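Selthorpe House Residents' Association
Minutes of the Facilities Meeting held on 9 July 2025

Present: Solène Barbier (chair), Oskari Karppinen, Thu Hầu, Benjamín Zúñiga
Minutes taken by: Ximena Lucero
Apologies: none received

1. Minutes of the June meeting
The minutes were approved with one correction. Under item 4, "second floor shower room" should read "second floor washroom."

2. Matters arising
Mr. Zúñiga reported that the hallway light outside Room 7 had been replaced. The invoice from Grutlow Electrical, in the amount of $149, was approved for payment.

3. Shared washrooms
Ms. Hầu presented her report on the shared washrooms. Residents continue to leave personal toiletries at the washbasins, and the cleaning contractor, Mohmand Services, has asked for clear instructions on what its staff may move. Under the present contract, staff wipe only those surfaces that are free of belongings.

Mr. Karppinen asked whether bottles in daily use could be allowed to remain on the back ledge of the basin. Ms. Barbier noted that the house rules permit soap only. After discussion it was agreed that the rule was out of step with practice and should be revised.

RESOLVED, that each resident may keep up to 3 closed bottles on the ledge, set clear of the faucet; that nothing be left in the bowl; and that unlabeled containers be moved to the shelf in the linen room and held there until the next meeting. Carried, with Mr. Karppinen abstaining.

Ms. Hầu will draft the notice for the washroom doors. Mr. Zúñiga will inform Mohmand Services.

4. Faucets and drains
Two residents on the upper floor have reported slow drains. Mr. Zúñiga will obtain a quote from Lostance Plumbing for clearing both lines and for descaling the faucets during the same visit. A spending limit of $2000 was set. Any quote above that amount is to come back to the meeting.

It was further agreed that overflow openings be added to the monthly cleaning list.

5. Other business
Ms. Lucero asked that keys to the linen room be signed out in the book at the front desk. Agreed.

The chair declared the meeting closed. The date of the next meeting will be posted on the notice board.

Attachment to item 3
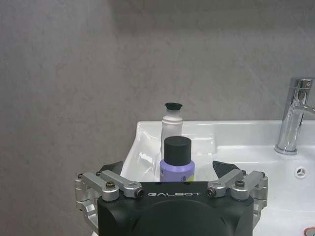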